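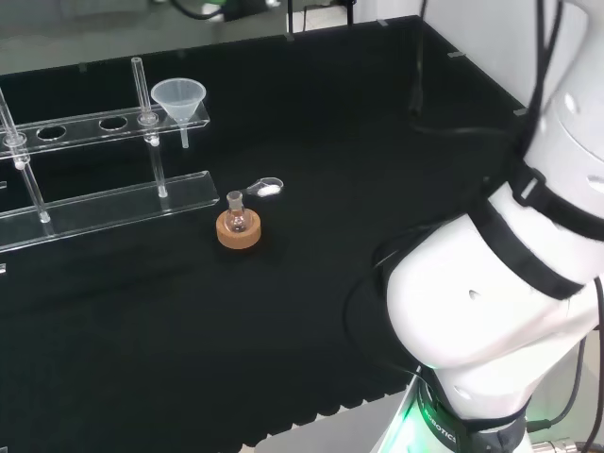
Ticket: Order confirmations not arriving for school accounts
Opened: 2/17/22
Raised by: Noemi Longo, Toller Science Supplies
Assigned to: Sandro Melis, Gunum Hosting
Priority: Normal
Status: Resolved

Problem as reported

Customers at Stidmont who order through the website are not getting the confirmation email. The order shows up in the admin panel, payment goes through and the stock level drops, but no email reaches them. Customers using personal addresses get theirs within a minute or so. The first complaint was about an order for funnels and rack parts. Over 50 orders have gone out without a confirmation. We changed the logo and the footer of the email template in November, in case that matters.

Sandro Melis

Thanks Noemi. Can you tell me whether the dispatch email is missing as well, or only the confirmation? Also, is anything turning up in their junk folders?

Noemi Longo

Only the confirmation. Dispatch emails are fine. I asked two people to check junk and neither had it. One of them got their IT department to look and they said it was not in quarantine either.

Sandro Melis

Mail log checked. The confirmations are leaving our server and being refused at the other end with a 550 policy error, so they would never get as far as a junk folder. The bounce notices go to the old orders mailbox - is anyone still reading that one?

Noemi Longo

No, that mailbox was replaced when we moved to the new help desk. I can still log in. There are a lot of unread bounces in it.

Sandro Melis

Please forward me the latest bounce with full headers. Forward it as an attachment, otherwise the headers get stripped.

Findings

1. The shop sends confirmations through the Zeng mail plugin. Dispatch emails go out through the warehouse software, on a different server.
2. The SPF record for the domain lists the warehouse server but not the server used by the plugin.
3. The return address on confirmations is still the old orders mailbox.
4. The template is not the cause. I sent a plain text test with no logo and it was refused with the same error.

Personal mail providers are letting the messages through with a soft fail. The Stidmont mail filter is stricter and rejects them outright.

Fix applied

Added the plugin's sending server to the SPF record. Turned on DKIM signing in the plugin settings and published the key. Changed the return address to the current help desk mailbox. Cleared the cache on the shop afterwards, as the plugin keeps its old settings until that is done.

DNS changes can take a few hours to be picked up everywhere. Please leave it until tomorrow morning before testing.

Noemi Longo

Tested this morning with a contact at Stidmont. Confirmation received, and it went to the inbox. I placed a second order with a different product and that came through too. Can the missing ones be re-sent?

Sandro Melis

Yes. Go to Orders, filter by customer domain, tick the ones you want and choose Resend confirmation from the Actions menu. Do them in batches of 9 or fewer - the plugin times out on larger batches and doesn't tell you which ones it skipped.

Noemi Longo

Done, all sent. One customer has asked why they were emailed about an order they received weeks ago, but I have replied to them. Happy for this to be closed.

Sandro Melis

Closing. If it comes back, reply to this ticket within 7 days and it will reopen under the same number. After that please log a new one and attach the bounce.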